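The Siregar is a two-finger parallel gripper kit from Filitz, sold for home-built arms. I fitted mine in May to a six-joint arm assembled in a shared workshop, replacing a set of printed fingers that flexed under side load. The test job was bedroom furniture: drawers, cushions, cables.
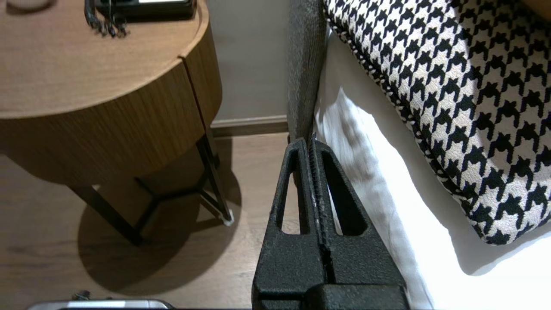

## Build and fit

The kit installs with hand tools. The wrist adapter is a separate purchase, and the supplied screws were too short for my flange. Zeroing the fingers took 72 minutes on the first attempt, most of it spent on a calibration menu that the manual leaves out. Kartini Sutanto, who shares the bench, repeated the procedure from my notes in seven.

Firmware is the Nistix branch. It logs finger current at 1000 Hz and drops the log if the USB cable is disturbed.

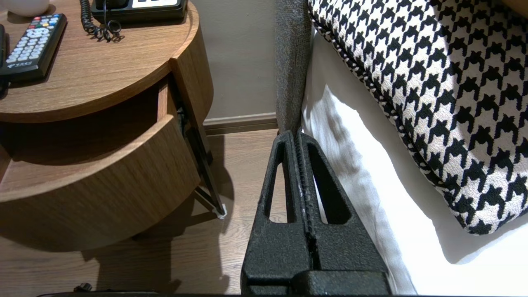 Force control is the main reason to buy the Siregar. The default limit is too high for veneer and should be lowered before any furniture work. A curved drawer front, like the one on the round nightstand, gives parallel fingers very little to hold, and the approach angle matters more than the force setting. Small items on top are a separate problem — a remote control lying at a diagonal needs a wrist rotation that my planner has to be told about explicitly.

## Wear

The maker's service interval is 4000 cycles. Mine has done more than half of that. Backlash is unchanged by feeler gauge. 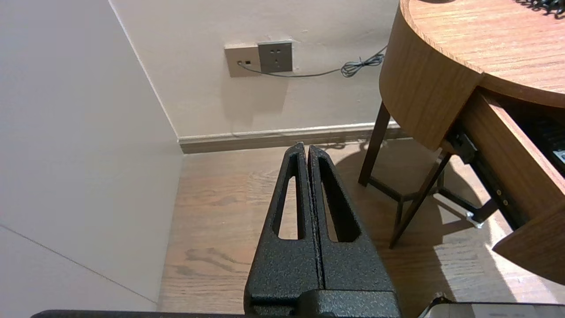

The older Ikness gripper costs less and opens wider, but has no current logging and uses a coarser gear. For lifting boxes I would still choose it.

**For:** stiff fingers, usable force limit, quiet drive.

**Against:** incomplete manual, adapter not included, fragile logging.

Spare pads ship in pairs only.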